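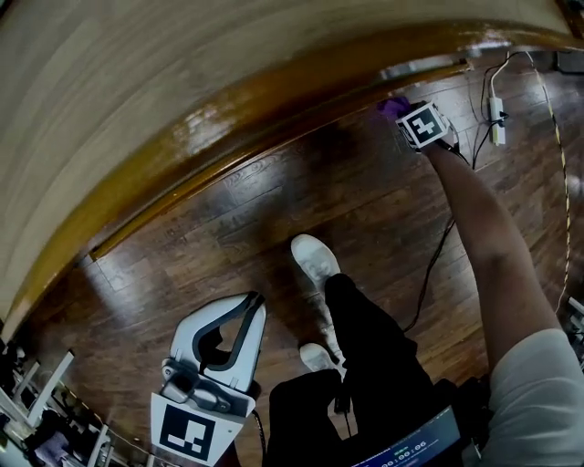
Jarnia House Tenants' and Users' Group
Minutes of the September meeting, held in the ground floor room, 6.30 pm

Present: Detlef Böttcher (chair), R. Oduya (minutes), P. Lacey, M. Tranter, S. Whitcombe, J. Nair
Apologies: C. Fenn

1. Minutes of the last meeting
Agreed as correct, with one change. Item 4 should read "skirting board" and not "shelving".

2. Matters arising
The side gate has been rehung. The key for the meter cupboard is still missing. PL to ask the letting office for a copy.

3. Floor and skirting
DB went through the state of the wooden floor. The boards have kept their shine across most of the room. The finish is wearing by the door and under the window. MT asked whether the whole floor should be sanded. DB thought this was too much for now and would mean closing the room for a week. Clison have quoted £600 to treat the two worn areas and £1000 for the full floor. After some discussion it was agreed to go with the smaller job and look at the rest next year.

The skirting is sound. SW pointed out that dust gathers along the bottom edge where the mop does not reach, and that it shows up badly against the dark boards. It was agreed that whoever has the room last in the week will go along the foot of the wall by hand with a dry cloth first, then a damp one. No spray polish on the floor, as it makes the boards slippery.

JN asked that gloves be kept with the cleaning things. Agreed. MT to buy two packets, medium and large.

4. Cables and sockets
There was a long discussion about leads on the floor. SW said that a power strip left lying on the boards near the wall is easy to catch with a foot, and that the loose leads get in the way of cleaning. PL said that users need more sockets than the room has and that strips are going to be used whatever is decided.

Agreed:
Power strips may be used but are to be kept against the wall.
Leads are to run along the skirting where they will reach, and not across the middle of the room.
Strips are to be switched off and unplugged at the end of each session.
One strip is not to be plugged into another.

JN offered to look at the price of a cable cover in a 5 metre length. DB asked for this to be brought to the next meeting before anything is ordered.

5. Chairs and storage
RO reported that chairs are being put back in different places and that the stacks by the wall are too high. Stacks to be no more than five. Felt pads are missing from several legs and the bare ends will mark the boards. DB has a bag of pads at home and will bring them in.

Items left behind will be put in the box in the hall for two weeks and then given away. SW asked that coats and bags are not counted as left behind on the same evening. Agreed.

6. Rubbish
Basura have changed the collection for mixed recycling. Cardboard must now be flat and tied. The bins at the side were overfull twice in the summer. MT to ask Basura the cost of a second bin. PL was against paying for one until people had tried flattening boxes for a month. It was left that MT would get the price only.

7. Any other business
The beige paint for the walls has nearly run out. DB to find the name of the shade on the old tin before it is thrown away.
PL asked if the heating could come on half an hour earlier from October. Agreed.
JN thanked SW for washing the curtains.

Actions
PL: meter cupboard key
MT: gloves; price of second bin
JN: price of cable cover
DB: accept Clison quote for £600; felt pads; paint shade
RO: put up a notice on chairs and power strips

The meeting closed at 7.50 pm. Next meeting to be held in the same room, date to be sent round by RO.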